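Larnby Computer Reuse: Frequently Asked Questions

Most of what people ask us by phone or at the counter is answered on this page. If your question isn't here, write to the front desk and Albane Pichon will get back to you.

What do you take?

Desktop computers, laptops, monitors with a flat screen, keyboards, mice, cables and printers less than ten years old. We also take loose parts such as memory, hard drives and power supplies. A desktop does not have to turn on.

What don't you take?

Tube televisions, microwaves, swollen batteries, ink and toner, and anything that has been in a flood. The county transfer station takes all of these. Please don't leave them at our door after hours.

Is there a charge for dropping things off?

No charge for households. Businesses bringing in more than 18 machines at once need to book ahead and pay a handling fee of $100 per load, whatever the size of the load.

Where do I bring it?

Use the side entrance on Cordier Street, not the shop door. Pull up to the bay, ring the bell and wait for someone to come out. The bay closes at 4 p.m. In January we close at 3 p.m. 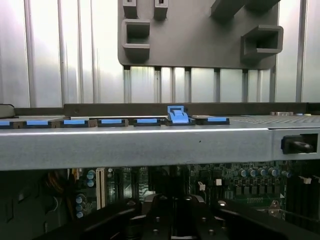
Marcus Crenshaw wrote to say that the bell is hard to hear from inside a car with the engine running, and asked if people can just phone instead. Yes, you can. Call the front desk number and press 2 for the bay.

Should I wipe my hard drive first?

You can, and if you know how, please do. If you can't, leave the drive in the machine and tick the box on the drop-off form that says "data on board." Drives with that box ticked are kept in a locked cage until they are erased. Drives that fail the erase are shredded.

Sign out of your accounts before you bring a laptop or all-in-one. A machine that is locked to somebody's account can only be used for parts.

Can I get a certificate for the drive?

Yes. Write the serial number on the form and we will email a certificate within three weeks. It lists the serial number, the method and the date. We can't issue one later for a drive that came in without its number written down.
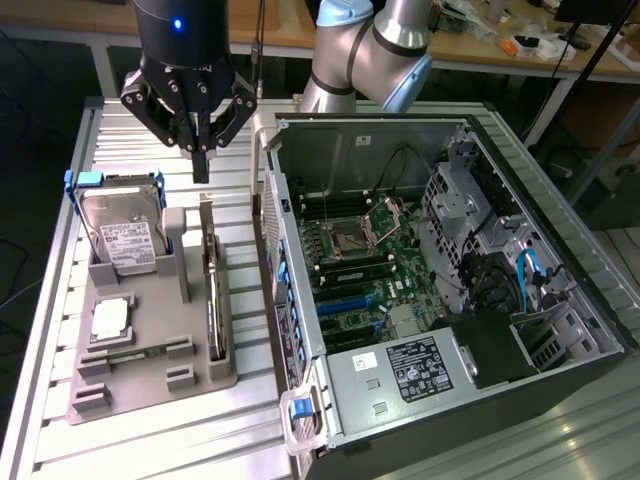
Could the certificate also show the make and model of the computer the drive came out of, asks Perrine Joly, whose employer wants both on one sheet? We can do this if you fill in the second line of the form. Leave it blank and you get the drive details only.

Can I have a part back after I've donated?

Once the form is signed, no. If you want to keep the graphics card or the memory, take it out at home.

What happens to the computers?

Each one is opened and checked for missing parts. Machines good enough to use again get a new install of Torkodach, the free system we put on all our desktops, and go to the shop or to the schools program. The rest are taken apart. Metal cases, boards and wire are sorted and sold to Clendia, our scrap buyer. Last year we handled 3,000 machines. 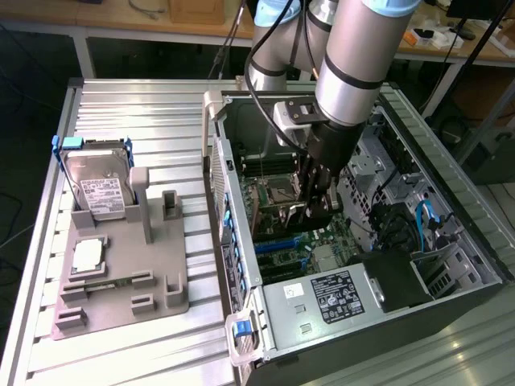 An open desktop tower with the CPU socket empty.

Can I buy a single part?

Yes. Memory, drives, power supplies and some processors are sold at the counter. Bring the old part with you or a photo of its label. We don't hold parts by phone.

Processors are sold without thermal paste or a cooler. Check that your board supports the model before you come in, because processors can't be returned once they leave the shop.

Is there a warranty?

Complete computers have a 90-day warranty. Parts other than processors can be exchanged within 14 days if they don't work. Keep the receipt. Laptop batteries have no warranty.

Why won't you take a board with bent socket pins?

We will take it as scrap. We won't buy it or give store credit for it. Straightening pins takes too long for what a used board brings. If you are shipping a bare board to us, put the plastic cover back over the socket and use an anti-static bag.

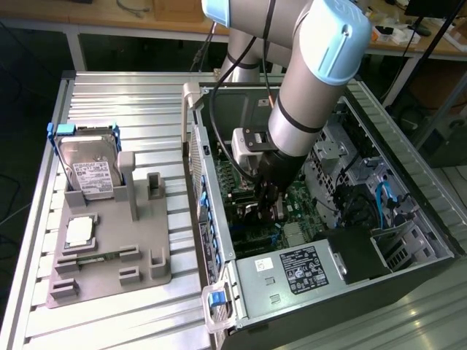 Motherboard in an open tower, with the column of blue slot latches at the rear panel.

Can I get a tax receipt?

Yes, ask for one at the bay. We list the items but we don't put a value on them. That part is up to you or your tax preparer.

Do you run repair classes?

Clémence Delaunay teaches a beginner class each month, and Baptiste Leclerc teaches the laptop class in spring and fall. Sign up at the counter. Bring your own machine if you have one and a notebook.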